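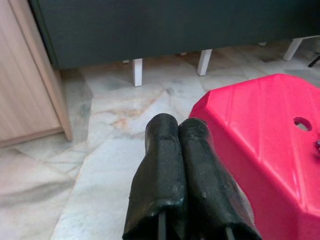
Plastic step stool

A plastic step stool is a low seat, molded in plastic, that people stand on, sit on, and (in my house, anyway) put things down on. I've been keeping up this article for the Niltby household pages for a while now, and it has grown every time I find another stool to be nosy about, so forgive the length! Other names I've run into are foot stool, bath stool, squat stool and, from my neighbor Annapurna Gounder, just "the short one."

Shape and construction

Most of these are a single molded piece. You get a top, four legs, and sides that are either open or filled in partway. The legs usually splay, meaning they spread outward toward the floor, and that spread is a big part of why a light little stool can feel so steady under you. The top is often narrower than the footprint. On the one I know best the top is a bit of a trapezoid with ridges running diagonally across it, and a raised rim around the edge.

Those ridges do two jobs. They give a bare foot or a sock something to catch on, and they stiffen the plastic so the maker can keep it thin. Flip a cheap stool over and you'll often find more ribs underneath, crossing each other like a waffle.

The hole

Everybody asks me about the hole. Many plastic stools have one in the top, and it works as a handle: hook a finger or two through and carry the thing wherever you like. It also lets water drain if the stool lives in a bathroom, and when stools are stacked it lets air in so they come apart without a wrestling match. Some makers put it dead center, others shift it toward one side, and I go back and forth on which I prefer. Off to one side leaves more flat space for your stuff, but the stool swings when you carry it.

Color

Strong colors are the usual thing, reds and pinks and blues. Pink and red ones are awfully hard to tell apart in some rooms, by the way. A glossy stool can read as bright magenta near the bed and plain red from another angle, so I've stopped arguing with people about it.

Use around the house
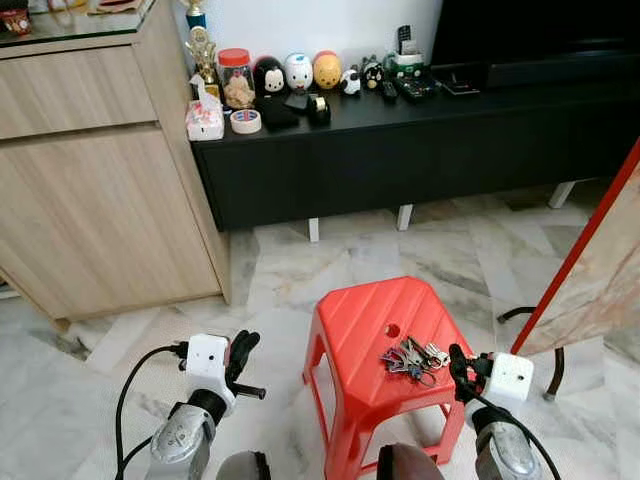 Bedrooms are where I think the low stool is most underrated. Next to a cabinet it gets you up to a high shelf, next to a bed it's somewhere to sit while you pull on your shoes, and the rest of the time it's a tiny table. Mine collects keys. Themis Tsoukalas, who wrote the original Niltby entry on hall furniture, calls this "landing," and he says any flat surface below the knee will end up with keys on it sooner or later. The rim helps a little, though a fat bunch of keys with tags on it will sit right over a low rim and not care.

On marble or tile, check the feet. Bare plastic can skate on polished stone, so look for rubber pads, or stick some on yourself.

Care

Warm water and dish soap, with an old toothbrush for the grooves. Keep it out of strong sun, which fades the color and makes some plastics brittle. A stool with a white stress line at the top of a leg shouldn't be stood on anymore.

See also: Bath stool; Key hook; Nesting furniture; Step ladder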